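Reading time: 4 min

The software lead at Stedau has a habit of answering a question before it is finished, and then taking half the answer back. We spoke on a Saturday, at the mock ward where his team tests Adier, the planning layer it hopes to sell to hospitals. I had come with doubts. He seemed to have brought a few of his own.

Adier takes a plain request, such as finding a certain item in a supply cart, and breaks it into steps a two-armed robot can carry out. The company's pitch says it "understands the ward." I asked him what that means.

"It means marketing wrote it," he said. "What it does is keep a list of things it believes, and check the list against the cameras. If the list is wrong, it's supposed to stop."

Supposed to?

"It stops more than it used to." 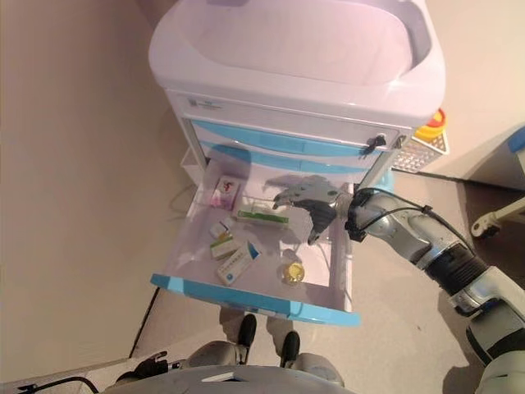 The checking is the part he wanted to talk about, and the part I trust least. Adier assigns each object a label and a confidence score, and the planner treats anything over a set threshold as fact. In a drawer like the one they use for testing, with small white boxes told apart mainly by a green stripe, a yellow band or some blue printing, that threshold is carrying a lot of weight. I said a tired nurse could mix those up. "So could we," he said. "The difference is that a nurse picks up the box and reads it. We are still arguing over whether to spend the time on a second look."

The argument has a number attached. A second look adds 6 seconds to each pick, and customers who sit through a demo notice seconds. They don't notice a confidence score. He would like the second look to be on by default. As of our talk, it was an option in a settings file.

I asked how often the robot reaches for the wrong thing. He gave me the figures from the last round in December: 179 attempts, 42 of them halted by the software before contact, and 2 wrong picks. That sounds good until you ask about the 42. Were those careful stops, or was the planner simply lost?

"Both," he said. "I can't split them for you yet. The log says 'precondition failed' either way – I know, it's a bad message."

So a system sold on its judgment can't say which of its refusals were judgment. He didn't argue with that. He said a new logging tool, named Zustuso for reasons he declined to go into, will record which belief failed and what the camera saw at the time. It has been coming soon since before I first wrote to him.
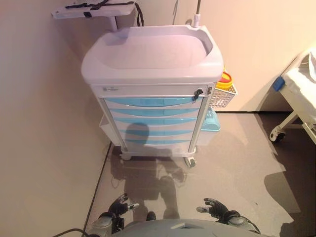
Perception has its own troubles, and some of them come from the robot itself. The early versions of the software were tuned on evenly lit pictures of furniture taken with no machine standing nearby. In the test room the lights throw the robot's own shadow across the floor and onto the lower drawers of the cart, head and all. An early build read the edge of a shadow like that as the edge of a drawer and planned a pull on nothing. "We now predict our own shadow and mask it," he said. "It works with these lights. Ask me about a ward with windows."

I did ask. "We haven't been in one," he said.

The control side is in better shape, or at least he sounds less worried when he describes it. A module called Zakharchenko handles the arm once a target has been chosen, limiting force and bending the path around whatever the planner has marked as solid. It runs on its own clock and can refuse an order from above. He called it the only part of the stack he would leave alone overnight. Then he thought about it and said he would leave it alone over lunch.
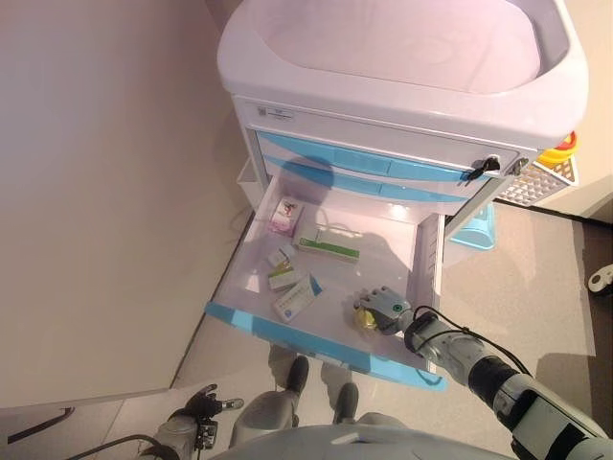

The right hand at a small yellow item in the open top drawer, boxes to the left.

What would it take, I asked, for him to let Adier run near a patient? He wanted the second look switched on, the logs fixed, and a test set put together by somebody outside the company. He has asked for all of it. The sales team has asked for a faster demo.

I asked which request he expects to be met first. He said he would rather I didn't print his guess, and went back to his desk to restart a build.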